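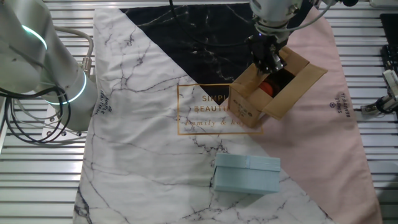 I have been putting off the boxes since October. There were too many of them and most held one or two things each, which is a silly way to store anything, so this week I finally started going through them and repacking.

The cloth came out first. It's the marble one, pink, white and black, with the words SIMPLE BEAUTIFUL printed on the pink part, and I like having it under whatever I'm sorting. Small things show up well against it and it doesn't matter if a carton has dust on the bottom. I bought it from Eretti along with a second one in plain grey that I never use.

My rule is one open box at a time. I fold all the flaps right back before I put anything in, or they get in the way. Round things go in first, at the bottom, and the flat things go down the sides. Esben Fogh taught me that when we were clearing the flat in Mernis — he had 60 cartons to fill and did most of them in an afternoon.

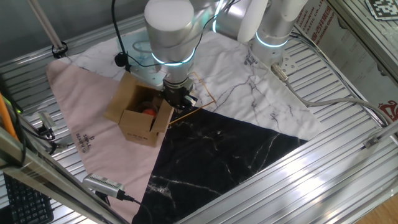
Cardboard is still my favourite for this. I tried the plastic crates from Briem last year and paid too much for them. They stack nicely, but the lids crack in the cold and you can't write on them. A brown carton takes a marker pen on any side, and when it gets tatty it goes in the recycling.

I write on the front and the top now. I used to do only the top, and then of course the boxes were stacked and I had to lift five of them down to read anything. The ones for the Flullau shelf also get a letter, F, in the corner.

What's left is mostly paper, and one carton of cables that I keep moving from place to place. I'll do the paper first. I need more tape as well — the last roll ran out halfway along a seam and the shop only had the narrow sort.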